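# The Patience of Teaching Hands

Oda Bakke used to train apprentice bakers, and she still talks like someone who does. "Slower than you think," she tells me, steering my wrist. "Now slower again."

I'm holding a hand controller in the back room of Pulden, a small workshop on the harbour side of Dusness, and a robot arm a couple of metres away is copying me. I lean left, it leans left. I squeeze the trigger and the gripper closes. It's a ridiculous amount of fun, and for the first ten minutes I'm dreadful at it. I've got a roll by one pointy end and I'm waving it about like a conductor.

The team here teaches robots to handle food by doing the job through them, over and over, while the computer records how every joint moves and what the cameras take in. Each go is called a demonstration. The current job, packing a bread basket, has a target of 2000 of them, and when I visited in September the tally on the whiteboard stood at 1785.

Bread is a lovely choice for this, and a cruel one. A bolt is the same shape every time you pick it up. Two buns off the same tray never are, and they squash, slide and roll over when you nudge them. Nobody at Pulden wants to write a rule for every bun in Norway, so they show the arm plenty of them and let the software, which they call Moven, find what the good grabs have in common.

There are two ways to do the showing. Remote control is the everyday method, and once you've got the feel of it you forget the controller's there. The other is to take hold of the arm itself, let its motors go slack and walk it through the motion. Ingvar Hviid prefers that for fiddly bits near the rim of a basket, where he likes to feel the weight of the thing. "You can't be in a hurry with your hands on it," he says. He's a cabinetmaker by trade and he moves the arm the way you'd plane a door.

Everyone has a style, and the styles show up in the data. Oda comes in on a slant and sets things down low. Makis Pappas goes high and drops straight in, very tidy, very quick. Early on they recorded only Makis, and the arm learned to be Makis, right down to a little pause he makes before letting go! Now they swap operators every 15 minutes and shift the basket between goes.

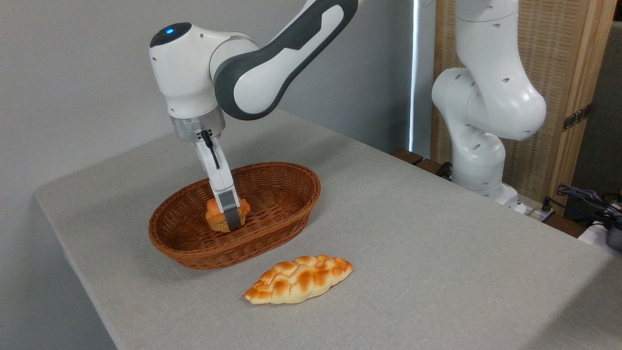 *A small pastry held just above the floor of the basket, with a bread roll still on the cloth.*

Letting go is the part I kept getting wrong. Release too high and the pastry tumbles; push too low and you've squashed it against the wicker. Oda's trick is to stop, breathe out, then open the fingers. After 6 clumsy tries I managed one she was prepared to keep, and I was as proud as I've been of anything this year.

The mistakes get saved as well, in a separate folder. Recoveries are worth a lot, she explains: a fumbled roll, a second approach, a better grip. An arm that has only ever seen perfect work has no idea what to do when a bun rolls away.

Late in the afternoon Makis loads up the latest version of Moven and we all put our hands in our pockets, which is harder than it sounds. The arm hovers over a bun, dithers, comes in on a slant and sets it down low in the basket. Then there's a little pause before the fingers open.

"That's half me," says Makis.

Oda is already putting the bun back on the cloth for another go.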